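Tekleab Orchard and Soft Fruit Project
Progress report to the Desville Fund
Tuesday, December 8, 2020

Dear all at the Fund,

It has been a long, wet autumn at Tekleab and I'm sorry this reaches you a little later than I promised, but the last of the apples only came in a fortnight ago and I did want to give you the whole crop and not just part of it.

We finished with 1,275 crates, which pleased us all enormously, given that the frost in spring took most of the blossom off the lower rows (you may remember my rather gloomy letter!). The upper orchard made up for it, and the cooking apples in particular were heavy and clean. The blackcurrants did less well. We lost 37 bushes to big bud mite and have grubbed them out, and that ground will rest until we are sure of it.
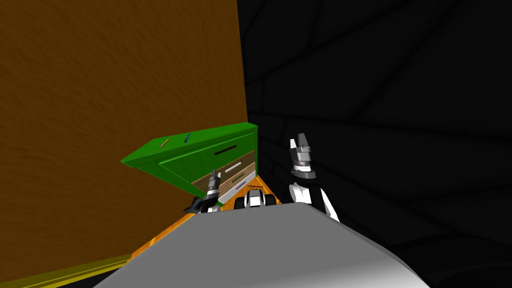
Sosina Demissie would have liked us to give up on currants there altogether and put in more cookers, and she told me so over two pots of tea. Her feeling is that the mite will be back whatever we plant, and that the pickers grumble about currants anyway. I've promised to bring you both sets of costs in the spring, and I should say I am still fond of the currants.

The juice has gone nicely. Mondov took 90 cases for their farm shop and have asked for the same again, and the Skokberg market has kept our stall on through December, so there is money coming in at a time of year when we usually have none.
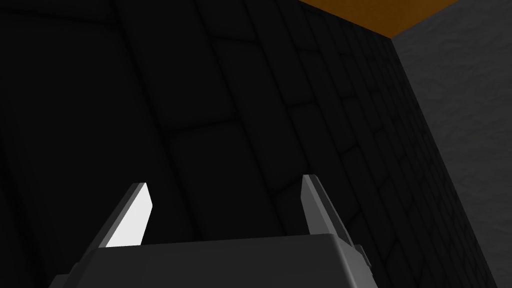 Winter pruning began last week on the oldest trees, with Yae Amano leading and the rest of us doing as we're told. She wants the middles opened right up this year so that the air can get through and keep the scab down. Think of two fingers held upright with a wide gap between them, and you have very nearly the shape she is after in the young forked trees by the gate. It looks harsh when you first see it done, I must admit, but I've come round to it.

Of the grant itself, the fencing and the new press are both paid for, and what remains is set aside for 18 replacement trees, ordered and due once the ground is fit. I'll write again when they're in.

With warmest thanks from everyone here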